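Remuris Live Pass: TV streaming stick and morning news bundle

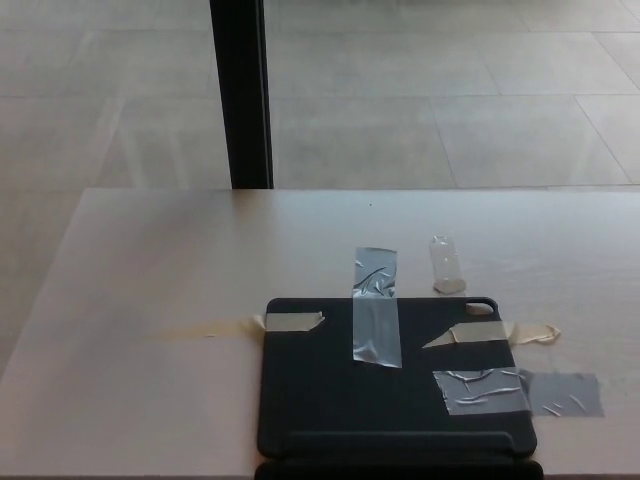 Breakfast television is still sold on the idea that you have to be there when it happens. The presenters argue, somebody walks off, and by lunchtime the clip is everywhere in a cut so short you can't tell who started it. Remuris says its Live Pass fixes this by letting you rewind live shows and watch the whole exchange in order. We stock it, and we have been using one for 13 weeks, so this page says what we think along with what the maker says. One thing to clear up first: the pass works on a TV through the stick, and it works on a tablet through the app, but a tablet case like the black folio on the table does not come with it. Cases are sold separately, and the Remuris box holds only what is listed further down.

Price: $139, stick and first year of Live Pass included
Availability: in stock, ships Monday to Friday
Sold by: Chan Home Screen

What the maker claims

"Never miss a moment of live TV." We would take that with some salt. The rewind window is 4 hours, and it starts when the stick is switched on, so if the TV was off at breakfast you will have nothing to rewind to. You can schedule the stick to wake itself, but the setting is three menus deep and the quick start card doesn't mention it. Look under Power, then Standby, then Wake for Live.

"Every big morning show in one place." Every big morning show that has signed up, anyway. The channel list changes. Check it on the day you buy, and check it again before you renew. Two of the regional breakfast shows we used for testing were missing for most of January and then came back with no notice.

"Smart Highlights finds the talking points for you." This is the part we like least. The software picks out loud voices, so you get plenty of arguments and also a lot of cooking segments where someone has dropped a pan. A calm interview with real news in it hardly ever gets picked. You can turn Smart Highlights off, and we did.

What works well

Picture quality is good on a decent connection. Rewind is quick, with no long pause before the picture comes back. The subtitles stay in step with the speech even after you skip, and that alone puts it ahead of the older Jenura stick we used to carry. The remote has real buttons, including one for mute.

What doesn't

Ads can't be skipped inside the rewind window, whatever the box suggests. The app signs you out if you don't open it for 30 days. Voice search has trouble with presenters' names, and it sent us to a fishing program more than once.

In the box

Remuris streaming stick
Remote control and batteries
HDMI extension cable
USB power lead and wall plug
Quick start card

You will need

A TV with a free HDMI port
Home Wi-Fi
An email address for the account
For the app, a tablet running fairly recent software

Renewal

After the first year the pass renews by itself at whatever the price is by then. Remuris sends one email ahead of it. Turn off automatic renewal under Account the day you set it up; you keep the full year either way.

Returns

Unopened sticks can come back within 30 days for a full refund. Once the pass has been activated we can refund the hardware only if it is faulty. Disappointment with a presenter leaving a show you bought it for is not a fault, and yes, we have been asked.

Related items

Jenura Soundbar Mini
Skirnadholm TV wall bracket
HDMI cable, short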